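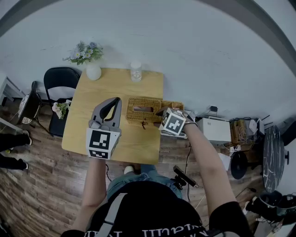
Figure 2. The table task during demonstration recording, with two hand-held grippers, each carrying a marker cube, and the wicker box.

Filed under: Manipulation / Household Robotics / Long Reads
Reading time: 4 min

4.2 The Wicker Box Problem

Of all the chores in the Prarnby set, the one we expected to finish first was the wicker box. The box sits on a table. The person, or later the robot, has to steady it with one gripper, deal with whatever is in it or on it using the other, and leave the table looking as though somebody lives there on purpose. A guest could do this while holding a conversation. We scheduled a Saturday for it and were still at it in February.

The demonstrations were recorded with hand-held grippers, as in the rest of the study. The operator stands at the table and works with both arms, and the poses of the two tools are recovered from the printed markers on their cubes. The appeal of this setup is well known: no robot has to be present, so no robot can break down. The cost is that people are very good at chores, even with their fingers taken away. Our most experienced operator, Živko Halilović, could straighten the box, turn it and go back to what he was saying before the rest of us had noticed that the task had begun. His recordings are fluent and short, and they were the hardest ones to learn from.

We collected 500 demonstrations for the box task. Operators were told to work at a natural pace, an instruction that produced as many paces as operators. They were also told to keep the flowers on the table. Earlier work in our group cleared the surface of anything that was not part of the task, and the resulting policies did well on cleared surfaces, of which the average home has none.

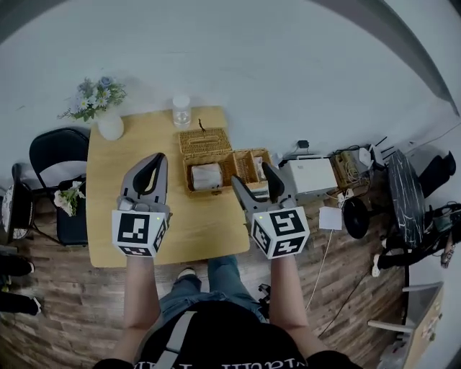
Wicker turned out to be an unkind material. It bends a little when pinched, so the force that holds it and the force that shifts it are close together, and the weave offers the gripper tip many small places to catch. Human operators correct for a caught tip without noticing. They ease off, roll the wrist and try again. In the recordings this shows up as a brief wobble, and in an early version of our pipeline the wobble was smoothed away as noise. The policy trained on the smoothed data approached the box with great elegance and then dragged it toward the edge of the table.

Lids were worse. A hinged lid has an opinion about where it wants to be, and the opinion changes halfway through the arc. The Mohmand controller, which we use as a baseline throughout, treats the lid as a rigid door and opens it correctly as long as the box agrees to stay where it is. Our own policy, Bilard, learned to brace the box with its other gripper – a habit copied from the demonstrations, where everybody did it and no instruction sheet had asked for it. We count this as the main positive finding of the section and would like the reader to remember it during the next paragraph.

Over 173 trials on the robot, Bilard completed the full task in 51. A trial was scored as complete only if the box was upright, its contents were where they belonged and the rest of the table was undisturbed. Most failures came in the second half of the task, after the first grasp had gone well enough for the people watching to start relaxing. The typical failure was a slow one: the gripper closed on the rim, missed by the width of a reed, and closed again in the same place with undiminished confidence. We stopped such trials after about 2 minutes. Several of us felt we had seen enough before then.
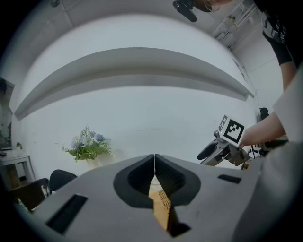
The wrist view helped more than we had predicted. Seen from the head, the gripper hides the contact at the moment one would most like to look at it, and a policy given only that view has to guess whether it is holding something. With the wrist stream added, the repeated empty grasps became less common, although they did not go away. The wide-angle lens also takes in a great deal of room. We had worried that the policy would attach itself to furniture and walls, and in Ruvusberg, where we moved the table to a different building for the transfer tests, it did appear to miss the old surroundings. Its approach drifted sideways, and the brace arrived late or on the wrong side. Retraining with cropped wrist views reduced the drift at some cost to accuracy near the box.

As to whether a machine can do this chore yet, the result depends on how one feels about supervision. A household that is willing to stand next to the robot, ready to catch the box, will find that it does part of the job. Such a household has also, by that point, spent longer on the box than the box requires. We return to the question of operator time in Section 5, where the comparison with simply doing it by hand is made in full, and where it does not improve.

Questions about this section: use the contact form
© The authors. All rights reserved.
Back to top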